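4. Setup and Upkeep of the Two-Arm Cell

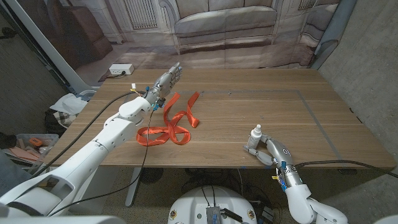 How often must the hands of such a cell be checked?

At the start of every shift, and again after every 600 grasps, whichever comes first. The check takes a few minutes when it is done by one person who knows the hands, and it is written in the cell log also when no fault is found.

Figure 3. The cell at the table, with the ribbon under the left hand and the small bottle held in the right hand. The tape outline marks a work area on the right half of the table.

4.1. Table and background

The cell was built in December in the smaller of our two rooms at Irkimine. We wanted a place where household objects can be handled under the same conditions for many weeks, so the table, the backdrop and the robot were fixed in their positions before any trial was recorded. The backdrop shows a living room with a gray sofa (Figure 3). It was chosen by Evangelia Margaritis from four prints, and it was the only one which did not give strong reflections under our lamps.

The outline on the table is made with thin gray tape. An earlier outline in a brighter color was removed, as the segmentation step took it for an object in a part of the trials. The tape must be replaced when its corners begin to lift. A lifted corner catches the fingertips in low grasps, and we lost almost one full afternoon before we understood that the force readings came from the tape and the hand itself was in order. When the tape is replaced, the old glue is removed with alcohol and the new tape is laid along a cardboard template. The template is kept flat in the drawer.

4.2. Cables

The cables were the part of the cell which needed the most attention. In the first arrangement all cables were tied closely to the arms. This looks tidy, but the wrist needs free cable length to turn through its full range, and at the ends of this range the ties pulled on the connectors. In the present arrangement one black cable leaves the right arm across the tabletop, and on the left side a long loop comes down from the wrist area and hangs at the front of the table. The loop must be long enough for the highest position of the hand. It should not be so long that it lies in the outlined area.

At both wrists there are small blue fittings, and the colored wires come out near them on the left side. We check this place by hand and with the power off. Each wire is held between two fingers close to its connector and is moved gently to the side. If the connector moves together with the wire, it is seated again and the check is repeated. Wires with damaged insulation are not taped. They are exchanged, and the old wire is kept in a bag with the date, because Ourania Konstantinidis compares the places of damage later.

Under the table the cables are still less ordered than we would like. We tried a channel from the supplier Grolent, but it had to be opened for every exchange and after two weeks it stayed open. It was taken out.

4.3. Daily procedure

The procedure below was written by Glykeria Rallis and was in use from Feb 27, 2018 without changes, except for the step on the rest position.

The operator first looks at the arms with the power off and removes all objects from the table. The wrists are checked as described in 4.2. Then the power is switched on and both hands are opened fully, one after the other. The left hand is raised with the fingers spread, and the operator compares the opening of each finger with the printed reference sheet. A finger which stays behind the others is marked in the log and calibrated again before the first trial.

The right hand is checked with a small plastic bottle with a dropper nozzle. The bottle is light, and when the fingers close with too much force its wall bends at once, which can be seen without any instrument. The hand lies low on the table, palm down, and the fingers must hold the bottle upright. If the bottle tips during closing, the order in which the fingers close is usually wrong. In nine of the logged cases the reason was a finger which had lost its zero position after an emergency stop.

The orange ribbon is used for the left hand. It is dropped on the table from a low height and is not arranged, so that its folds are different each time. A flat and shiny ribbon is difficult for the fingertips, and a worn tip fails on it earlier than on any of the other objects we tried. For this reason we now use it as the wear test. When three lifts in a row fail, the tips are exchanged.

4.4. Wear and exchange of parts

The fingertip covers lasted about 3,000 grasps. The value differs between the fingers, and the thumb covers were always the first to be exchanged. We used the covers from Mernus during the whole period. A cover is pulled off with the hand open and the power off, the surface under it is wiped with a dry cloth, and the new cover is pushed on until its edge meets the ring. No glue is used. In the first weeks one of us used a small amount of glue, and the cover could then only be cut away.

After each exchange the finger is calibrated again and the bottle test is repeated. Spyros Mitsotakis-Vlachou found that trials recorded directly after an exchange show slightly higher closing forces than the later ones. We let the hand make a short series of empty closings before recording, and the difference became smaller, but it did not disappear. These trials are marked in the data and were left out of the comparison in Section 5.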